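Workshop notebook – cable bench
27 December 2024
4 min read

In on my own this morning, heating only just coming up. I said before the break that I would go through the cable business properly when the place was quiet, so this is me doing it. I still don't think much of the plan, but at least there will be something written down.

Background for whoever reads this later: Young-sook Choo wants every loose lead in the workshop coiled the Kwon way, which is the over-and-under method from the sheet she brought back from Desville. The claim on the sheet is that a lead put away like that comes out straight and doesn't kink near the plug. Fludum are supposed to have gone over to it in April and to be very pleased. Pleased how? The sheet doesn't say. It has one number on it, 1,543 coilings, with nothing about what leads they were, how thick, or what happened to the ones done the ordinary way. I asked and was told it was "a lot of cables". Fine.

My own view is that most of our leads die because people pull them out of sockets by the wire. No way of coiling fixes that. But I've been wrong about storage before (the wall hooks) so I'll give it a fair go.

Started with the thin black ones. They are the worst offenders and the ones we lose. The heavy mains leads more or less look after themselves and I don't see the point of testing on something that was never a problem.

Cleared the pale table first. Wiped it down twice, the first go just moved the dust. Then one lead out flat on its own, so I could see what it wanted to do before anyone tidied it. I think this matters more than the coiling. If a lead already has a set in it, you can coil it any way you like and it will go back to its old shape by the afternoon. The sheet skips this completely and goes straight to step one with what looks like a brand new cable.

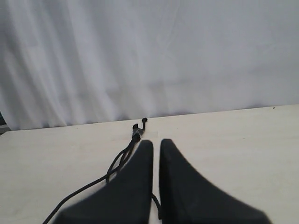

Black cable on the pale table, small loop and doubled strands before the connector.

The loop is the bit I'd argue about. Young-sook's line is that a loop like that is just slack and will drop out once the lead has been coiled her way a few times. Mine is that some of them are slack and some are memory, and you can't tell which by looking. Easy enough to test: mark it with a bit of tape, coil, hang, uncoil, look again. If it turns up in the same place every time it's memory and the lead wants warming and pulling out straight, or binning.

Did the coiling by hand, slowly, with the sheet propped against the kettle. Notes as I went:

The under turn is awkward with a thin lead. The wrist movement in the drawing is for something thicker and on these it just wants to roll over in the fingers.

Coil size matters and the sheet gives none. I settled on about 42 turns of the tape reel's edge as a former, then gave that up as silly and used my hand.

Connector end last, left hanging free. If you start at the connector you put all the twist right where you don't want it.

Velcro tie, not wire tie. We have had this argument.

Result so far: looks neat. So does the ordinary way if you take the same time over it, and I suspect that's most of what Desville were measuring. Give anybody a new method and ask them to be careful and the cables will improve – the method gets the credit.

What I'd accept as proof is two hooks, same sort of lead on each, one coiled the Kwon way and one the way we've always done it, both taken down and used by people who haven't been told which is which. Leave it a good long while. I've put the hooks up by the door to the store and will label them on the back.

Also need to ask Oltevthorpe whether they ever tried this and dropped it. Somebody there must have a view, they have far more leads than we do and the same bad habits.

Still to do: tape for marking (the white has gone again), tie for the second hook, find the other half of the sheet. Page 2 is missing from our copy and that may be where the useful part is. I doubt it.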